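Automated Rod Handling at Stelden: Effects on Bench Staff

Student Project Report
Submitted by Chibuzor Ibrahim and Elango Rao
Supervisor: Adebayo Oyelaran
Thursday, August 13, 2026

Introduction

Stelden supplies slender alignment rods to makers of measuring equipment. Until April, all rods were picked up, checked and placed in trays by hand at the Trerkedach site. The company has since moved part of this work to a robot cell, which was planned and tested in simulation before installation. Our project examined how the change affected the 27 employees of the finishing department.

Method

We interviewed eight employees and spent 2 shifts on the floor. Bello Akpan, the shift supervisor, gave us access to the work schedules and to the simulation used for operator training. Each training exercise requires the operator to set a grip on a single rod and judge whether it is held upright before the move is approved.
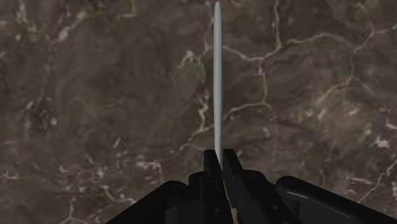

3. FINDINGS: TASKS AND SKILLS

In the simulated grip, the two black fingers close on the lower end of the rod and leave nearly its full length exposed. Operators told us that they look first at the lean of the rod, then at the tip. Several had made the same judgment by touch for years and found it difficult to make on a screen.

The cell handles roughly 2,000 rods per shift. Employees reported less strain in the wrists and fingers. They also reported longer periods of watching, fewer conversations with colleagues, and uncertainty about who may stop the cell when a grip looks poor. Oluwaseun Adeleke, a senior inspector, asked that manual inspection remain part of every rotation.

4. RECOMMENDATIONS

Stelden should put the authority to stop the cell in writing and extend simulator time for employees on the night shift. Pay grades for cell operators were still under review when our interviews closed and are not covered in this report.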